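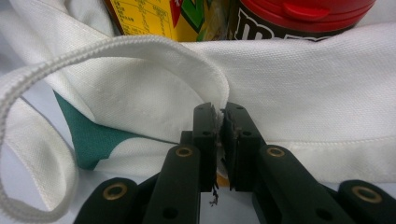 Questions about the care, proofing and repair of cotton canvas. They apply to the Langat and Wetari bell tents and to the Dadville fly sheet unless an answer says otherwise. Polyester awnings are covered on a separate page.

## Fabric

**What is the canvas made of?**

The Langat and Wetari are plain-weave cotton, 285 g/m² in the roof and walls. The Dadville fly is a cotton and polyester blend of the same weight. Groundsheets are PVC and are not covered by the proofing advice below.

**Will the tent shrink?**

Yes. Loomstate cotton shrinks when first wetted, mostly along the warp. Our cloth is pre-shrunk before cutting, but a further 1 to 2 per cent should be expected in the first season. Slacken the guy lines before rain and before leaving the tent overnight. A tent left fully tensioned through its first soaking may pull at the peg loops.

**Do I need to weather a new tent?**

Yes, for both cotton models. Pitch it, wet it thoroughly with a hose, and leave it to dry completely. Repeat twice, for 3 cycles in total. The yarn swells on wetting and closes the needle holes along the seams. Fine spray through the seams in the first cycle is normal. Drips in the third are not, and should be reported.

The Dadville fly needs one cycle only.

## Cleaning

**Can I machine wash it?**

No. Machine washing removes the proofing and can distort the panels. The same goes for pressure washers and household detergents. Brush off dry dirt with a soft brush, then sponge with cold water.

**How do I remove mildew?**

Black spotting within the fibre cannot be removed without weakening the cloth. Surface growth can be treated:

1. Dry the canvas fully and brush off loose spores outdoors.
2. Sponge with one part white vinegar to 4 parts cold water.
3. Leave for an hour, then rinse.
4. Dry again and reproof the treated area.

Do not use bleach. It rots cotton thread well before it visibly affects the panel.

**What about bird droppings and tree sap?**

Let droppings dry, scrape with a plastic edge and rinse. Sap should be chilled with an ice pack until brittle and then flaked off. Solvents will take the proofing with them.

## Proofing

**How often should I reproof?**

When water stops beading on the roof. For a tent pitched only at weekends that is usually every third or fourth season. A tent left up from April to September should be checked yearly.

**Which product should I use?**

A water-based emulsion for cotton canvas. Avoid pure silicone sprays on the Langat and Wetari, as later coats of other products will not take over them. Apply two thin coats by brush to clean, dry canvas and allow a full day between them. Test on the inside of a door flap first; slight darkening is common.

## Repairs

**How do I stop a cut edge fraying?**

Trim stray threads back to sound weave. Do not pull them, as a pulled thread will usually run further into the panel. Turn the edge under twice, 10 mm each time, and stitch through all layers with bonded polyester or cotton-wrapped thread. Adhesive alone will not hold on an edge under load. Heat sealing works on polyester webbing but does nothing for cotton.

**What stitch length is used on the seams?**

Main seams are double-lapped at 3 mm stitch length. Shorter stitches perforate the cloth and should not be used for repairs.

**Can I patch a hole myself?**

Holes smaller than a hand's width can be patched at home. Cut the patch with rounded corners, match the weave direction, and overlap the hole by 40 mm on all sides. Sew the perimeter twice and proof the stitching. Larger damage, or any tear that crosses a seam, should come to the workshop.

**Where do I get matching cloth?**

Offcuts are sold by the half metre under part number 582, in natural and sand. Shade varies between rolls, and new cloth will look paler than a weathered roof.

**How do I send a tent for repair?**

Send it dry and without poles or pegs to the Jillthorpe workshop, with the repair form inside the bag. Wet or soiled tents are dried and cleaned before inspection and this is charged for. Elibariki Nyamweya in the repair office sends a written estimate before work begins. Turnaround is longest from May to July. Tents received by February are normally returned before Easter.

## Storage

**Can I pack it away damp?**

For one night, if unavoidable. Mildew can start within 48 hours in warm weather. Seams, door hems and the mud wall dry last and should be felt by hand before packing.

**Where should it be stored?**

Indoors, off the floor, in the cotton bag supplied. Unheated garages and lofts are suitable only if dry all year. Sealed plastic boxes are not recommended.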